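Skesier Tennis Club – Grass Court Safety Check, September

Carried out at 8 a.m., before the Gretano Cup doubles. All 12 courts walked end to end, and what a morning for it!

1. Playing surface
Pass on courts one to ten. Court eleven has a worn patch behind the north baseline, firm underfoot but a bit slick. Roll it again tonight and recheck before play.

2. Net posts and winders
Pass. The winder on court four is stiff – grease it, please. Center straps all hold. 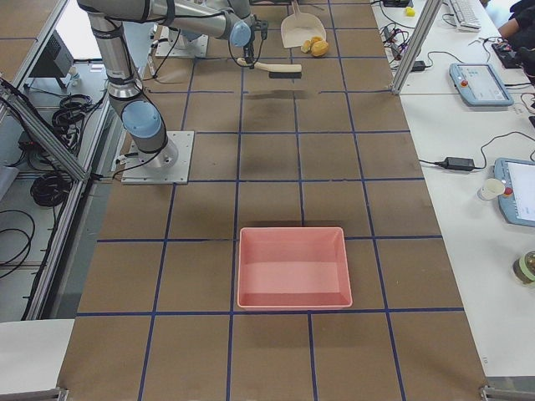
One reader of last month's sheet wrote in to ask whether the singles sticks could be checked too, after one tipped over in mid-rally. Great catch, and they now have a line of their own.

3. Singles sticks (new!)
Pass with comment. Two have cracked feet and are out of use. The spare pair is in the Cluvine locker.

4. Run-off areas
Pass. Benches are back behind the painted line on every court, which makes a huge difference to anyone chasing a wide ball.
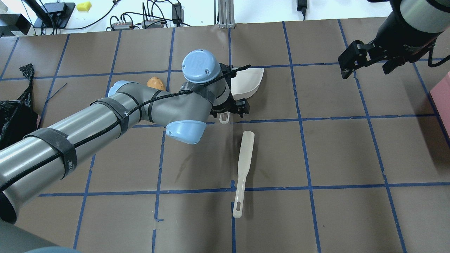 The gap beside court seven is still tight, so the umpire's chair there stays on the east side for now.

5. Umpire chairs
Pass, apart from a loose top step on court two. Tightened on the spot.

6. Seating, Priedītis Stand
Pass. 92 seats checked, all bolts snug. The handrail paint is flaking near the gate.

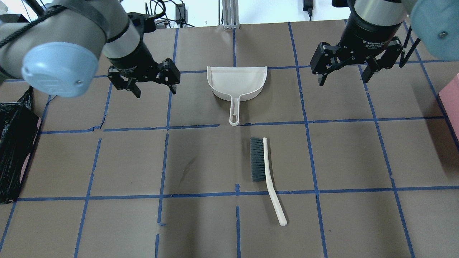
Sand that rail down before the finals and it'll look terrific as well as feel safe.

7. First aid and water
Pass. Ice packs restocked, both taps running clear.

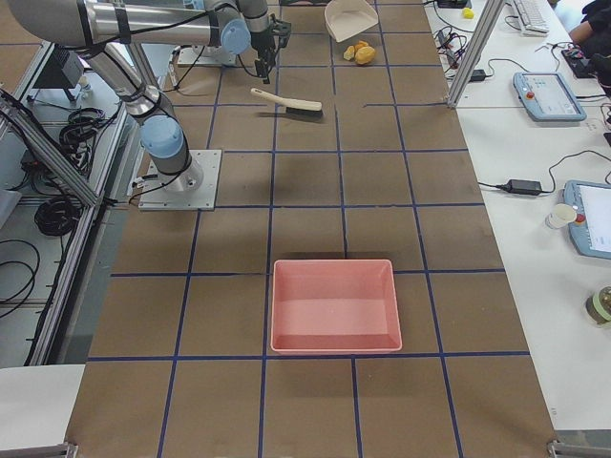
Can we play on a court marked "pass with comment"?
Go ahead, as long as the comment has been read and any gear listed as out of use stays off the court.

Next check: October, same start time.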